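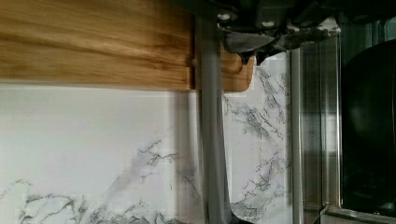 Wrist camera segmentation merges gripper finger with background – recommended approach?

Posted by Harish Kandasamy

Our laboratory operates a kitchen manipulation cell running the Triltia perception stack, version 5. The wrist camera is rigidly mounted, and the finger therefore crosses the view at all times. When the arm moves near a marble-patterned surface, the segmentation module assigns part of the gray finger to the background, and the planner then reports a collision with the gripper itself. The fault appeared in 12 of 40 trials. Brushed steel close to the gripper appears to make the depth data worse. Should we mask the finger, or retrain the model?

Kumaresan Pisharody

Please apply a mask before considering retraining. Render the gripper model from the current joint state, project it into the camera view, and enlarge the result by 5 pixels. A fixed mask is suitable only if the fingers do not open or close during the task. Please also confirm that image and joint timestamps agree. In our installation the camera lagged the encoders by almost 41 milliseconds, and the mask trailed the finger whenever the arm was moving.

Depth readings on polished steel should be treated as unknown and excluded from the obstacle map. The planner may then use a stored box model of the appliance.

Glória Barros

We had the same problem with Lahlou and lowered the exposure time. It helped with the blur. I cannot comment on Triltia.

Tharun Menon

The mask setting is under Self Filter in the August release. It is off by default.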